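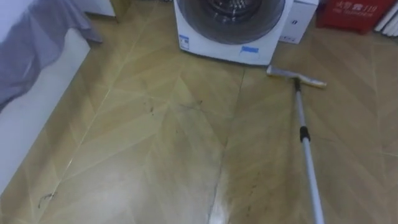 1/9
Ein Boden, ein paar Haare, ein Wischer — und die Frage, ob mir das eine Maschine abnehmen kann. Ich habe es Freya Haslam versprochen, die seit Weihnachten überzeugt ist, dass der Haushalt so gut wie gelöst sei. Also, Freya, macht es euch gemütlich, es wird wieder länger.

2/9
Fangen wir mit dem Dunkelsten an: mit den Haaren. Eins liegt mitten auf den Fliesen, kurz vor der Waschmaschine, ein zweites gekringelt unten am Bett. Ich sehe so etwas sofort, ich bin mit einer sehr gründlichen Großmutter aufgewachsen. Für eine Kamera ist das auf einem Fischgrätmuster in Holzoptik eine ziemliche Gemeinheit, denn da laufen ja überall feine Linien.

3/9
Dazu der Glanz! Die Deckenlampe spiegelt sich unten an der Fuge als heller Fleck. Wir Menschen gehen einen Schritt zur Seite und schauen noch einmal hin. Bei den Geräten, die ich bisher erlebt habe, wurde so ein Lichtfleck auch gern einmal für eine Pfütze gehalten und dann liebevoll dreimal überfahren.

4/9
Ich habe im März einen Saugroboter angeschafft, der bei uns Foleo heißt (die Kinder durften taufen). 300 Euro, und ich mag ihn wirklich sehr. Auf freier Fläche, so wie zwischen Bett und Waschmaschine, ist er fleißig und beschwert sich nie. Das können Maschinen heute, da gibt es von mir kein Gemecker.

5/9
Aber dann liegt da der Wischer mit seiner langen Alustange quer im Weg. Ich würde ihn aufheben, ohne darüber nachzudenken, und gleich benutzen. Foleo fährt dagegen, dreht ab und lässt den Streifen daneben aus. Dabei sitzen rechts neben der Stange, weiter unten, die meisten dunklen Krümel.

6/9
Deepak Shakya hat mir auf meinen letzten Thread geschrieben, Aufheben sei inzwischen doch machbar, er habe Greifarme gesehen, die Handtücher falten. Lieber Deepak, das glaube ich gern! Eine dünne, glatte Stange vom Boden hochzubekommen, sie am richtigen Ende zu halten und mit Druck über die Fliesen zu ziehen, ohne vorne an der Waschmaschine anzuecken, stelle ich mir trotzdem schwerer vor als ein Handtuch auf einem Tisch.

7/9
Und dann die Bettkante. Das graue Laken hängt in Falten herunter, und für mich ist klar: Stoff, kann man kurz hochnehmen. Mein kleiner Kerl behandelt Stoff entweder als Wand oder als Mahlzeit. Im Januar musste ich ihm 2 Socken und einen Gürtel vom Bademantel wieder abnehmen, und er hat dabei sehr vorwurfsvoll gepiept.

8/9
Was ich mir wünschen würde, falls jemand mitliest, der so etwas baut: ein Gerät, das mir am Ende ehrlich sagt, welche Stelle es ausgelassen hat. »Rechts neben der Stange war ich nicht.« Damit könnte ich wunderbar leben. Den Rest wische ich dann eben selbst, 16 Minuten und ein Hörspiel, dafür muss man mich nicht bedauern.

9/9
Mein Stand heute also, Freya: Saugen auf freier Fläche ja, Wischer aufheben und in die Ecken denken noch nicht. Wer zu Hause etwas hat, das auch mit Stangen und Laken zurechtkommt, bitte unbedingt unten drunterschreiben, gern mit Modell und Macken — ich lese alles, es dauert nur manchmal bis nach dem Abendessen.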